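Cindalholm Teleoperation Group
Minutes of the September meeting

Held in the upstairs room, Medina building, 2 pm
Chair: Madhu Sisodia
Minutes: operations desk

1. Minutes of the last meeting

Agreed as a true record, with one correction. Under item 4 the spare glove was said to be on loan to the Ileo team. It is on the shelf by the door and has been all summer.

2. Matters arising

The second headset has been repaired and is back in use. The strap is a replacement and sits lower than the old one, so operators should check the fit before they start a session.

The request for a thicker cable run under the desks has gone to the building office. No reply yet. Carried forward.

The pedal for marking the start and end of an episode still sticks when pressed at the side. Operators are asked to press it in the middle for now. A new one has been ordered.

3. Progress on demonstrations

The chair went through the count for the can task. The target for this round is 2000 accepted episodes for each layout. The total held across all tasks stands at 3707, which includes the older cloth folding set. The meeting asked for the cloth folding episodes to be listed separately in future, as they were recorded with the old hand mapping and are not being used for training at present.

The can task is going faster than the cup task did. Operators put this down to the shape of the object and to having had more practice with the left hand. The cup task will be picked up again when the can task is finished.

There was a question about whether episodes with a pause in them should be kept. Agreed that a short pause is fine if the operator is deciding where to go next, but that an episode where the operator stops to adjust the headset should be thrown away. The operator should press the pedal twice to mark it, and then start again from the rest position.

4. The can task

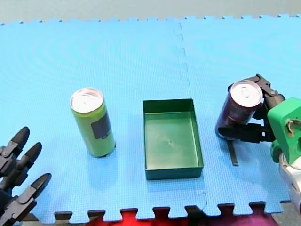

The main discussion was about how to teach the hand-over of attention between the two arms. At present one operator drives both, and new operators tend to freeze the left hand completely while the right is busy. The policy trained on the last batch has picked this up and does the same. Madhu Sisodia suggested that the idle hand should be brought near its own can early on, with the fingers open, so that it is ready when the other arm has let go. With the maroon can held over on the right and the yellow-green one still standing on the mat to the left of the tray, the left fingers can already be pointing towards it. It was agreed to try this for one batch of 100 episodes and to compare it with the same number done the old way, using the same operators for both.

Some members felt that moving both hands at once would make the demonstrations untidy, especially from operators in their first week. The chair said the instruction was only to bring the idle hand into place and leave it there. It should not close on anything until the other arm is clear of the tray.

On grip, the written guide says to take the can around the middle. Several operators have been taking it higher, as they find it easier to see past the fingers in the headset. The meeting had no objection to either, but the same operator should not switch between the two within a batch. The guide will be changed to say so.

On tilt, it was asked whether a can has to be kept dead upright on the way over. It does not. A slight lean towards the tray is acceptable. What matters is that it is set down flat and that the hand opens fully before moving off. Episodes where the can is dropped from a height are to be rejected even if it ends up in the right place.

On the order of cans, either may go first. The session sheet will give the order so that both are covered evenly. Operators should not choose for themselves.

On starting positions, too many episodes have begun with the tray in the same spot. It should be moved a little between episodes and turned now and then. The cans should be moved too, and changed over from one side to the other at the halfway point of each session.

5. Hand guiding

A short report was given on the trial of teaching by moving the arm directly, without the headset. The trial used one arm only. People who had never used the headset found this method easier to start with, and their first usable episode came much sooner. Against that, the person's own arms kept getting in the way of the side camera, and the finger movements still had to be done from the keypad.

The meeting thought it was worth keeping for simple reaching movements and for recording rest positions. It will not be used for the can task. The arm should be put into its free mode by the person at the desk, never by the person standing at the bench, and the stop button must be within reach of both.

6. Delay on the Gedix link

Operators using the Gedix controller from the other building have reported a lag between moving their hand and seeing the arm move. It was measured at 75 milliseconds on a quiet morning and is worse in the afternoon. Those present who had used it said they could work with it but that they slowed down near the tray and made more small corrections. These corrections show up in the data.

Agreed that remote sessions from the other building will be booked in the morning until the link has been looked at. Episodes recorded over the link are to be tagged so they can be left out if needed.

7. Review of episodes

Checking has fallen behind. At present each episode is watched in full by one person. It was proposed that only the last part be watched, from the moment the hand opens over the tray. This was not agreed, as most of the bad grips happen early on. Instead the reviewer may play episodes at double speed and slow down where something looks wrong.

Reasons for rejecting an episode are to be picked from the list and not typed in. The list will gain two entries, one for "released too high" and one for "idle hand moved by accident".

8. Training for new operators

Two people start next month. They will spend their first two sessions watching and their third moving a single arm with nothing in the hand. The chair asked that they be given the can task before the cup task. Their early episodes will be kept in a separate folder and looked at before any are added to the main set.

9. Any other business

Headset wipes are running low. More to be ordered.

Operators are reminded to write down on the session sheet when they swap over in the middle of a batch. Two sheets from last month had one name on them for a full day.

Actions

Chair: write up the instruction for the idle hand and send it round before the next batch.
Chair: amend the guide on grip height and tilt.
Operations desk: list the cloth folding episodes separately in the count.
Operations desk: chase the building office about the cable run.
Operations desk: order wipes.
Review team: add the two new reasons to the list.
All operators: morning bookings only for the Gedix link.

The next meeting will be in the same room at 2 pm. The comparison of the two batches will be taken as the first item after matters arising.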